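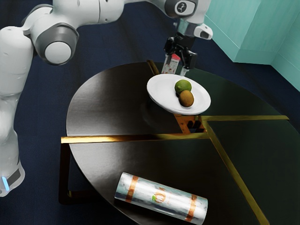

Rehearsing the clear-up

Clearing a table is an awkward planning problem. The objects differ in shape, they are placed wherever the last person left them, and some of them sit on top of others. At Unaretti, the software group in Clanddale has spent much of the past year on the stage between "the arm knows what is there" and "the arm moves".

Its planner, Curnum, runs entirely in simulation before any code reaches hardware. A carton, a can on its side and a plate with a lime and a kiwi on it are enough to expose most of the faults. The can matters because a cylinder will roll if one finger touches first. The fruit matters because a carton lowered on to a plate needs clearance from whatever is already there.

Curnum splits each task into 4 stages: approach, grasp, transfer and release. Each has its own cost function and its own time limit. Transfer is the cheapest to compute. Release takes longest, as the planner has to check the fingers' opening path against every nearby surface as well as the path of the object itself.

The test suite holds 790 table layouts. In the June build, 665 ran from start to finish without a collision or a timeout. Of the failures, 21 were traced to a single fault in the collision model, which treated plates as flat discs and ignored the rim. The mesh has been replaced – at some cost in planning time – and the suite is being run again.

Perception is handled by a separate module, Ayele, which passes on a pose and a confidence value for each object. Dark, glossy tabletops remain a weak point, with reflections sometimes reported as a second object below the first. A filter based on the fitted table plane removes most of them. The next build is due on 25th June and will include it by default.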